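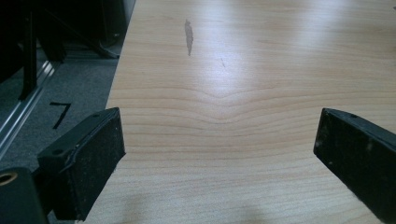

Seit August nutze ich Kandine, einen Download-Manager von Zornico. Die Testversion lädt höchstens 2 Dateien gleichzeitig, danach braucht man einen Schlüssel. Meiner kam nach dem Bezahlen per Mail, der Name muss exakt so eingetragen werden wie bei der Bestellung. Bei mir scheiterte es zuerst am Bindestrich.

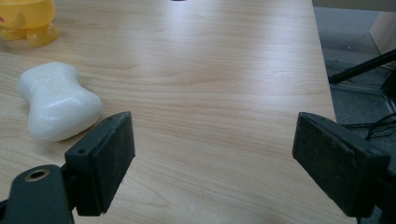 Der Tisch, helles Holz

Nach dem Umzug auf den neuen Rechner galt die Lizenz als vergeben. Man muss sie auf dem alten Gerät erst abmelden, der Menüpunkt steckt unter «Konto».

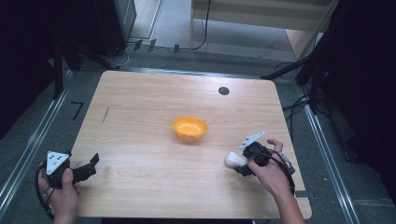
Die Warteschlange mit 400 Einträgen ließ sich danach ohne Fehler importieren. Die Zeitpläne fehlten, die habe ich von Hand neu angelegt.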